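Musholm moves framed-print handling to a two-finger gripper

Picture framing firm Musholm has moved the lifting and placing of finished prints at its packing tables from hand work to a robot arm with a parallel gripper. The change took effect in October and covers 4 tables. Engraving, glazing and repairs are still done by hand.

Each movement is worked out first in simulation, using a model of the table and its raised wooden rim. The rim matters because the fingers have to come in low to get hold of a thin frame, and a path that works over open table can bring them too close to the edge.

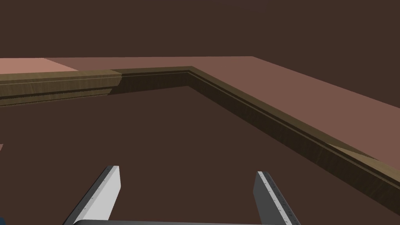 Approach height and finger angle are set separately for each frame size. A new size takes one shift to prepare, most of it spent on the release position. The control software, Zullis, stores the settings and loads them when the order sheet is scanned. If no settings exist for a size, the order goes to a person.

Liya Tamiru, who runs the packing section, said the work had changed more than the number of people doing it. Packers used to lift each print, turn it to check the corners and set it down for wrapping. They now check corners after the arm has placed the print, and they clear stoppages.

"The lifting has gone and the checking has stayed," she said. "What we have more of is waiting, and we are still deciding how to use it."

The arm is rated by the firm at 108 prints an hour on its standard size. Staff rotate between the tables and the glazing room every 100 minutes, an arrangement agreed before the start. Two packers have asked to be trained in writing the simulated paths, and one has begun.

Landscape prints make up most of the trial orders. In simulation the model frames are laid at odd angles on a plain brown surface, and the gripper is set to take one while leaving its neighbour alone. Thin black edges leave little margin for the fingers, and part of the frame can be hidden behind the gripper body, so the grip point is fixed before the arm comes down.

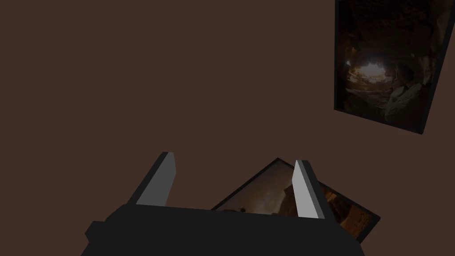
Next stage

Gemechu Gudeta, the engineer in charge of the paths, said 240 test runs would be completed for the larger frames before any are handled on the floor. The Gistano range, which has a deeper moulding, will stay with the hand packers until a wider set of fingers has been fitted.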